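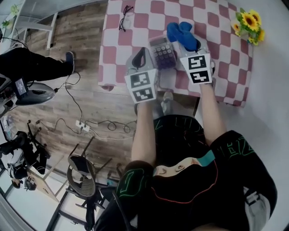 Hand-held grippers in use at a table, one in each hand, with a calculator between them.

Macarena Mateos has spent most of the summer on a spreadsheet. She plans equipment for Prenisau, which is fitting out a site in Naroldale to record hand work for training robot arms, and her draft budget for the next period is due in September.

The first decision was what to leave out. The draft contains no robot arms at all. "An arm ties up a bench, a safety check and a trained operator," Mateos said. "With hand-held grippers the operator sits down and does the task. We can buy the arms when there is a model worth running on them."

Each station is budgeted as two grippers, a table, a chair and a computer with a screen. The grippers carry printed marker panels, which the tracking software uses to work out position. Mateos lists the panels as consumables. "They get scratched and they pick up grease from fingers. Once the pattern is damaged the tracking drops out, and you have paid someone for an hour of nothing. A spare set costs very little."

The fingertips are a larger item. Prenisau compared two suppliers, Salcedo and Sanbridge, and the quotes for grippers were close. The difference lay in the tips. Salcedo sells them in packs of 30, and Sanbridge only as part of a complete jaw. Over the life of a station, Mateos said, that outweighed the purchase price. Cloth and other soft items are the hardest on them, as operators tend to squeeze more than they need to.

Albane Besnard, who runs the sessions, asked for changes to the draft. The original version allowed one power strip per station and nothing for cable covers. "Every device has a lead and every lead ends up on the floor," Besnard said. "I asked for covers and for longer leads, so that the strip can sit away from the chair."

She also asked for a line for household objects and table coverings, which the first draft had put under sundries. Plain tables give plain data, in her view, and a patterned cloth is cheap compared with repeating a session.

The planning figure is now about 918 hours of recording per station before the grippers are replaced. Mateos described it as a working assumption. It came from the wear seen on the first pairs, and she expects to revise it once the jaws have been measured again.

Staff time remains the largest cost. Besnard wants a second person on hand during recording to watch the software and reset objects; the draft pays for one between two stations. "We have not agreed on that," Mateos said. "It will go in as two options, with a price against each."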